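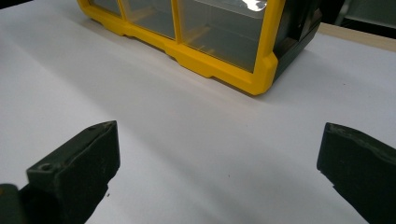

Small drawer cabinet, yellow frame with clear fronts.

Search this site Search Go

Hindport Seed Library – Frequently Asked Questions

Last updated July 27, 2024

What is the seed library?

A collection of vegetable, herb and flower seed that people in Hindport can take home, grow, and return in kind. You take a packet in spring, grow the plants, let a few of them go to seed, and bring some of that seed back in the fall. The list now has 656 varieties on it. Not all of them are in stock at any one time.

Do I have to live in Hindport?

No. Anyone who can come to the desk can join. We do not mail seed, so in practice most members live in town or a short drive away.

What does it cost?

Joining costs $3 a year. There is no charge per packet. The fee pays for envelopes, labels and the drying screens, which wear out faster than you would expect.

How many packets can I take?

Up to 15 per season. A season here means spring or fall, so a member who gardens all year can take the full number twice. If you are planting for a school or a shared garden, ask at the desk and we can usually go higher for common varieties such as lettuce, radish and calendula. For anything marked "low stock" on the list the limit is one packet per household.

How much seed is in a packet?

Enough for a small row or a few large containers. Beans and peas are packed by the scoop, and a packet will fill a short trellis. Tomato and pepper packets hold fewer seeds than a store packet. Please do not take two packets of the same tomato. If you start the seed indoors under decent light, one is plenty.

Do I have to return seed?

We ask you to try. Crops fail, deer get in, people move. If you can't return seed of the variety you took, you can bring back something else from our list, or unopened store seed that is still in date. You won't be fined, and you won't lose your membership.

I have never saved seed. Where should I start?

Start with plants that pollinate themselves: beans, peas, lettuce and tomatoes. They come true from seed most of the time even when another variety is growing close by. The drawers at the desk are arranged by difficulty, with the easy crops in the lowest rows.

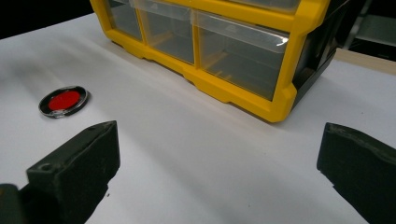 Squash, cucumbers, corn, beets and anything in the cabbage family are harder. They cross with their neighbors, including plants in the yard next door that you can't see. You are welcome to grow them from our packets and eat the results, but please do not return seed from them unless you have hand-pollinated or kept the plants isolated. A crossed squash can be bitter, and bitter squash can make people sick.

How do I save bean and pea seed?

Leave the pods on the plant until they are brown and papery and the seeds rattle. If a frost or a long wet spell is coming, pull the whole plant and hang it upside down somewhere airy. Shell the pods and spread the beans in a single layer. They are ready when a fingernail leaves no mark. Then put them in a jar in the freezer for a few days to kill any weevils – the beans have to be fully dry first, or freezing will kill them as well.

How do I save tomato seed?

Pick ripe fruit from your healthiest plant, not from the one that is already dying back. Squeeze the seeds and gel into a glass with a little water and leave it on a counter for two or three days, until a film forms on top. It will smell. Pour off the film and whatever floats, rinse what sank in a sieve, and spread it on a plate or a coffee filter. Don't use paper towel. The seeds stick to it and you will end up returning paper towel.

How do I save lettuce seed?

Let the plant bolt. It will go up to waist height and look ragged for several weeks. When the flower heads turn to white fluff, shake them into a paper bag every couple of days. Rub the fluff between your hands and blow gently over a shallow bowl. Some chaff left in is fine.

What should I write on the envelope?

Crop, variety name, the year you harvested it, and your member number. Add anything that would help the next person: "climbs well past the top of a six-foot pole," "slow to start," "split badly after rain." If you aren't sure of the variety, write "unknown" and the crop. We would much sooner have an honest unknown than a guess. A few years ago a pepper labeled as sweet went out to a number of families and was not sweet.

Which envelopes do you use?

Plain paper coin envelopes from Pelimex, the small size with a gummed flap. You can pick up empties at the desk. Please don't return seed in plastic sandwich bags. If there is any moisture left in the seed it has nowhere to go, and we open the bag to find mold. Glass jars are fine and we will give the jar back.

How should I store seed at home?

Cool, dark and dry, in that order of convenience. A closet on the north side of the house is better than a garage or a shed, where the temperature swings. A refrigerator is good if the seed is in a sealed jar. Take the jar out and let it come to room temperature before opening it, or water will condense on the seed.

Open trays and drawers are all right for the season you are working in. For longer storage use jars.

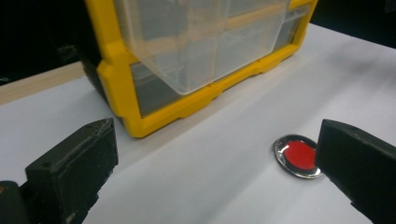 One member wrote to us in July to say that she had kept onion seed in a kitchen drawer for two years and nothing came up, while the bean seed right next to it all sprouted, and could we please put that on this page. We hear the same thing a lot. Onion, leek, parsnip and parsley seed is short-lived and should be used the year after harvest. Lettuce and carrot will usually go a few years. Beans, tomatoes and squash last longer than that if they are kept dry.

How do I test old seed?

Fold ten seeds into a damp paper towel, put it in a loosely closed bag, and keep it somewhere warm. Check it daily. If most of them sprout, sow as normal. If only half do, sow twice as thickly. If you get one or none, compost the packet and come see us for a fresh one.

What is the Jacquet bean, and why is it always out?

Jacquet is a flat-podded pole bean that came to us in an unlabeled jar with only that word on the lid. We have not found it in any catalog. The pods stay tender when they are quite long and the dry seed is tan with a darker eye. Everyone who tries it wants it again, and people eat the pods before they can ripen. If you have it growing now, please leave at least two plants unpicked from midsummer on. We are down to less than a jar.

Can I get Millel tomatoes?

Yes, from late winter until they run out. Millel is a small red paste tomato, early, on a bushy plant that does not need much staking. It does well in large pots. Seed returns were good last fall so there is a fair supply. Take one packet.

Do you take donated store seed?

Yes, if the packet is unopened and not past its date by more than a year. We do not take seed that has been treated with fungicide, which is often dyed pink, blue or green. We don't take hybrid seed either, marked "F1" on the packet. There's nothing wrong with growing it, but the next generation won't match.

Do you take bulbs, tubers or cuttings?

No. We don't have the space to hold them and they can carry disease from one garden to another. Bring garlic and potatoes to the fall swap instead, where people can look them over and decide for themselves.

Are there plants you will not accept?

Anything on the state noxious weed list, and a few that are not on the list but should be. We say no to morning glory, mint, comfrey and most ornamental grasses. We also turn down poppy seed that comes in without a variety name.

What happens to seed after I bring it in?

It goes on the screens for another week even if it looks dry. After that it is cleaned, a sample is tested for sprouting, and the rest is divided up and given a place on the list.

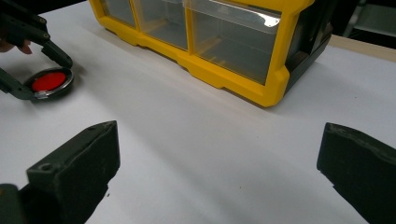 Seed that tests badly is not thrown out straight away. If it is a variety we have plenty of, it goes in the free box by the door, marked "sow thickly." If it is something scarce we try to grow it out ourselves the next spring to renew it. This is slow work and it is the main reason a variety can be on the list and out of stock for a year or more.

Can I reserve a packet?

Only for low stock varieties, and only for a week. Send us the name from the list and your member number. If you don't come for it, it goes back in.

Are the seeds organic?

We can't say. Members garden in their own way and we don't inspect. If a grower has told us they use no sprays, we write that on the envelope.

My seedlings do not look like the description. What went wrong?

Most likely a cross or a mislabeled envelope. Keep one or two plants going if you have room and send a note with the number printed on the back of the packet, so we can check the rest of that batch. Please don't return seed from those plants under the original name.

I lost my member number.

Write to the address at the bottom of the page or ask at the desk. Your number does not change from year to year, even if you let a year lapse.

Contact: desk@hindportseedlibrary.example | © 2024 Hindport Seed Library | Back to top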